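Baseplate (construction toys) 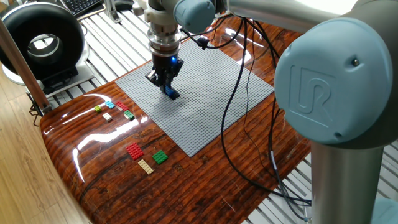
A light gray LEGO baseplate on a wood-grain tabletop, with small bricks to its left.

A baseplate is a thin, flat building surface used with interlocking toy bricks. The upper face carries a regular grid of studs. The underside is usually smooth or shallowly ribbed and has no sockets, so most baseplates cannot be stacked on top of other parts. This separates them from plates, which are thicker and couple on both faces.

Dimensions

Size is stated in studs per side. At a stud spacing of 8 mm, a square baseplate of 32 studs measures 256 mm along each edge. Large layouts are made by setting several baseplates edge to edge and bridging the seams with plates or long bricks.

Use

A brick is attached by aligning it with the grid and pressing straight down. Placement at an angle to the grid requires a turntable or a single-stud connection. Loose bricks are commonly laid out beside the baseplate before building, sorted by color or by length. Gray is used for paving and streets, green for lawns, and blue for water.

Storage and care

Baseplates are stored flat. Sheets leaned against a wall for long periods may bow, and a bowed sheet holds bricks poorly near its corners. Cleaning is done with lukewarm water and a soft brush. Temperatures near 70 °C can warp the sheet permanently.

See also: Plate (construction toys); Stud; Turntable

Last updated: September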